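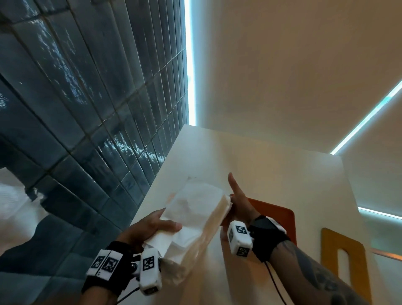 From: Birutë Lill-Strazds
Subject: Re: [glaze-talk] Pooling on vertical tile

Hi all, and Vaida especially,

Vaida Uibo wrote:
> I have fired 37 test tiles in a dark blue gloss and I can't decide if I
> love them or want to throw them in the pond. Flat on the shelf they look
> great. Stood up against a wall, every dip and ripple shows as soon as a
> lamp is on. Is that a glaze problem or a clay problem? Should I be rolling
> the slabs thinner? My kitchen wall needs 600 of these, so I would like to
> know before I mix the big bucket.

Oh, please don't throw them in the pond! I made tiles for our back hallway last winter and went through this same worry, and the ripples ended up being my favorite thing about the wall. A dark gloss is going to pick up every bit of light you give it. If the surface waves a little, the shine waves too, and you get those long streaks that move when you walk past. I stop and look at mine with a laundry load in my arms more often than I should admit.

To your question: it's mostly the clay. Glaze will fill a tiny scratch but it won't level out a dip you can feel with your thumb. Rolling thinner makes it worse in my experience, and the corners start to lift as well. I'd stay at the thickness you have and change how you dry them. I put mine between two sheets of drywall, flipped them morning and evening, and left them alone for 17 days (our basement is cool, so yours may be quicker). My worst batch was the one I rushed in August with a fan on. Potato chips, every single one.

For the glaze itself, three thin coats by brush have been much kinder to me than one long dip. With a dip I got a fat line along the bottom edge where it ran, and once the tiles were stacked up the wall those lines were all I could see. Wipe the edges back with a damp sponge while you still have the patience.

One more thing, and I wish I'd done it sooner – mix your boxes before you set anything! Take a few from each firing and lay them out on the floor. My kiln runs hotter at the top, so the top shelf comes out closer to black and the bottom shelf much bluer. Shuffled together they look lovely. Set in firing order, you get a stripe. Ask me how I know.

Fenna Brouwer posted a grout test here a while back that's worth digging out of the archive. She tried a pale gray, a charcoal and a bright white against the same dark tile, and the pale gray won me over completely.

Vaida, would you tell us which clay you're using, and what cone? And if you do end up with spares, I'd happily trade you for some of my greens. I have a whole shelf of them and no more walls!

Happy firing,
Birutė Liepiņa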